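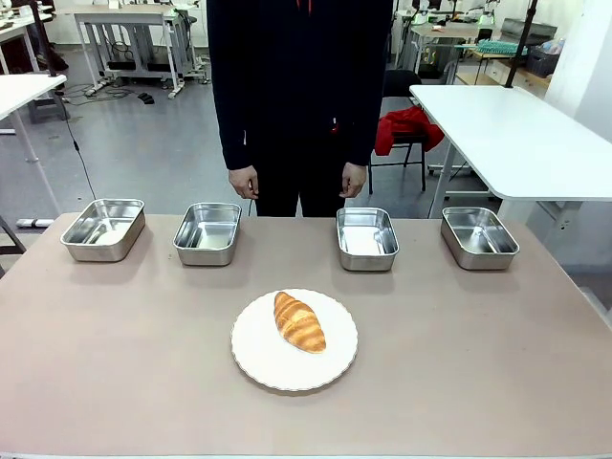 ## 3 取样设计与线虫密度测定

### 3.1 试验点与轮作背景

本研究在七个试验点开展，均位于以冬小麦为主的旱作区，分属 Trercombe、Grudon 和 Onidley 三个片区。Trercombe 片区以壤土为主，耕层较深，历年采用小麦与油菜交替种植；Grudon 片区质地偏黏，春季排水迟缓，农户多在小麦之后安排蚕豆或休闲；Onidley 片区土壤偏砂，保水能力较弱，部分地块连续种植小麦。试验点的选择以前期农户访谈为依据，优先纳入耕作记录完整、近年未施用熏蒸类药剂的地块。曾大面积客土或平整的地块不予纳入。

根腐线虫（*Pratylenchus* spp.）在上述片区均有检出记录，但以往调查多在收获后进行，且各片区的取样深度不一致，密度数据难以直接比较。为此，本节所述方案将取样时间、取样深度和提取方法统一，并在两个生长季内保持不变。前茬作物、播期、品种及施肥情况由各试验点负责人按统一表格填报，填报内容与播种机作业记录不符时，以作业记录为准。

各试验点设轮作处理小区，处理包括小麦连作、小麦—油菜、小麦—蚕豆和小麦—休闲。小区采用随机区组排列，区组方向与地块坡向垂直。小区之间留有保护行，保护行种植与相邻小区相同的作物，取样时不计入。小麦品种在所有试验点相同，为当地推广面积较大、对根腐线虫表现为中度感病的品种。选用感病品种的目的在于使前茬作物的影响得到较充分的表达，由此得到的产量损失估计不宜直接外推至耐病品种。

### 3.2 田间取样

每季取样分播前和灌浆期进行。播前取样反映前茬作物遗留的初始密度，灌浆期取样用于计算当季的繁殖系数。取样人员沿小区对角线行进，避开边行、机械压痕及上季秸秆堆放处，以土钻取耕层土壤，表面的残茬在下钻前拨开。灌浆期取样时钻点紧靠植株基部，使样品中包含一定数量的活根。

土壤过湿或过干均会影响线虫的回收率。Grudon 片区的黏质地块在雨后需等待土壤可自然散开方可取样；Onidley 片区的砂质地块在长期无雨后表层松散，土芯容易脱落，此类情况下应弃去不完整的土芯，在邻近位置重新下钻。取样当日的土壤状况、天气和前一次降雨的时间均记入田间记录。

同一小区的土芯合并装入厚质塑料袋，袋内外各置标签一张，标签以铅笔书写。样品在运输途中置于隔热箱内，避免日晒，不得与冰袋直接接触。运抵实验室后于冷藏条件下保存，并尽快提取。周五送达的样品因次日无人值守，统一安排在下一工作周的首批处理，该延迟在数据表中以单独字段注明，供后续检验其影响。

为避免交叉污染，取样按预计密度由低到高的顺序进行，连作小区排在最后。更换小区时清除土钻内外附着的土壤，更换试验点时以清水冲洗并擦干。鞋底附土同样需要清理，雨后作业时尤应注意。

### 3.3 混样、分样与提取

样品在实验室内去除石块和大块残茬，土团以手轻轻掰碎，不得研磨或强力过筛。混样与分样所用的容器为不锈钢方盘，方盘为敞口深盘，四角圆滑、边沿外卷（图 2）。每处理完一个小区的样品，方盘须洗净擦干后再行使用。

混匀后的土样以四分法缩减，每份样品称取 100 克鲜土，设两次平行提取。另取一份土样烘干测定含水量，线虫密度最终换算为单位干土中的条数。提取采用改良的浅盘法：鲜土均匀铺于衬有滤纸的网筛上，网筛置于盛水浅盘中，水面以刚好浸润土层为度。提取期间不移动浅盘，不向土层上方直接加水，水量不足时沿盘壁缓慢补入。提取结束后，悬浮液经细孔筛浓缩，转入有刻度的试管中静置。

活根与土壤分开处理。根段洗净后剪短，混匀，置于雾室中提取，结果单独记录，不与土壤中的密度相加。这一处理方式与部分已发表研究不同。若将根内与土壤中的线虫合并计数，灌浆期的数值会受到根样比例的明显影响，而根样比例在砂质与黏质地块之间差别较大，合并后的结果难以解释。

计数在低倍显微镜下进行。悬浮液摇匀后吸取定量液体置于计数皿中，待线虫沉降后逐格计数。根腐线虫依据唇区形态、口针长度和中食道球位置鉴定至属，雌虫标本进一步鉴定至种。形态特征难以判别的个体转作分子鉴定。自由生活线虫仅记录总数，不作进一步分类。计数由 Thilini Hettiarachchi 与 Ezekiel Lindqvist 分别完成，二人均不知晓样品对应的轮作处理。平行样之间差异超出预定界限时，以冷藏保存的剩余土样重新提取，原结果予以保留，但不参与统计。

### 3.4 数据整理与统计分析

线虫密度数据呈明显的右偏分布，分析前作对数转换，零值按常规方式加常数处理。轮作处理、生长季及其交互作用作为固定效应，试验点和区组作为随机效应，采用线性混合模型拟合。残差以图示方式检查，凡方差随拟合值明显增大的，改用负二项分布的广义线性混合模型，并在结果中注明。

初始密度与小麦产量之间的关系按片区分别拟合。三个片区的土壤质地和水分条件差异较大，合并拟合可能将地点间的产量差异误归于线虫。模型中加入播前土壤含水量作为协变量。曾考虑同时纳入土壤有机质含量，但该指标在 Onidley 片区内变异很小，且与质地高度相关，最终未予采用。

繁殖系数以灌浆期土壤密度与播前土壤密度之比表示。初始密度低于检出限的小区不计算繁殖系数，仅报告灌浆期是否检出。此类小区主要出现在休闲处理中，剔除后休闲处理的有效重复有所减少，相应的置信区间较宽，解读时应予留意。

数据录入由 Birdie Villanueva 负责，录入后与纸质记录逐条核对。核对中发现的错误集中于小区编号的抄写，已依据标签更正。统计模型由 Lai-ching Tam 拟合，Cletus Montoya 独立复核了模型设定及对比检验。

### 3.5 方案的局限

浅盘法依赖线虫自身的活动能力，对处于休眠或脱水状态的个体回收率较低。Onidley 片区播前土壤偏干，实际密度可能因此被低估。研究组在该片区选取部分样品，于提取前作缓慢复水处理，结果列于附录，主体分析仍使用未经复水处理的数据，以保持片区之间方法一致。

耕层以下的线虫未纳入测定。已有研究指出，在深根作物之后或干旱季节，根腐线虫可向较深土层分布，仅测耕层会使轮作处理之间的差异偏大或偏小，其方向取决于前茬作物的根系特征。Dunleavy 农场在研究期间开展了分层取样，其数据由另一研究组管理，取样时间与本研究不一致，故仅在讨论部分作定性参照。

此外，两个生长季不足以覆盖一个完整的轮作周期。本研究报告的结果反映单一前茬的短期效应，不能代替对长期轮作制度的评价。休闲处理在第二个生长季中出现自生小麦，虽已在十二月进行人工清除，但清除之前自生苗可能已为线虫提供寄主，相关小区在数据表中单独标注，敏感性分析结果见第 4 节。

田间杂草的寄主作用亦未单独评估。各试验点按当地常规方法除草，蚕豆小区的禾本科杂草残留较其他处理为多，取样时已记录杂草种类与盖度等级，可供后续研究使用。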